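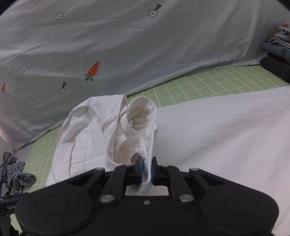 Home | Projects | Music and Work | Contact

Fullwood Sinfonia says its players are protected from loud brass, and I doubt it. Its hearing policy runs to 4 pages and names no limit for rehearsals. Concert dress gets more detail, down to white cloth with a button and stitched seams like the piece lying crumpled here. Earplugs get one line.

Of 87 players sent my form, few replied, so I claim little.
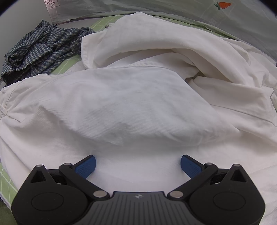

Fig. 2. White shirt on a green cutting mat.

Rarcombe Hall would not share its sound readings.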